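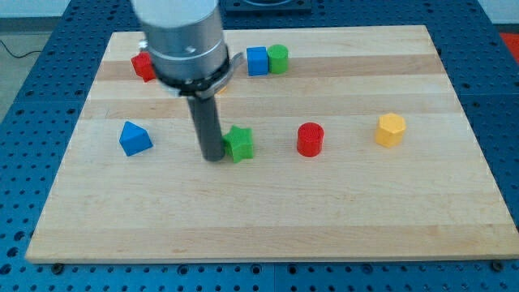
Workshop bench, Umitz - September 1, 2018

**Pushing task: rod tip drifts off the block**

**apolline_g**
Picture is the current setup. The arm gets a text command such as "push the green star to the red cylinder" and the policy sends 2D tip targets at 5 Hz. Height is fixed in software. On long pushes the tip slides off the side of the star and the policy keeps going as if it still had contact. Out of 35 long pushes it lost the block in up to 2 per colour, mostly the star.

**ibenes**
Which controller? If it's the stock Sumeo one, it smooths targets over 465 ms by default. Your policy is acting on a tip position that is already old.

**apolline_g**
Stock, yes. I hadn't touched the filter.

**workbench_tom**
I don't think it's the filter. A round tip on a star point will slip whatever you do. Try the same run on the hexagon.

**ibenes**
Shape matters, but the cube should be easy and she says it loses those too. Log commanded and measured tip position with the same clock and compare.

**apolline_g**
Logged it. Lag is 575 ms end to end, so the filter plus camera delay. With the filter off the cubes are fine. The star still slips.

**workbench_tom**
So we're both half right. Replan when the block's heading changes - Imhof has a branch for that.

**apolline_g**
Will try it on Monday.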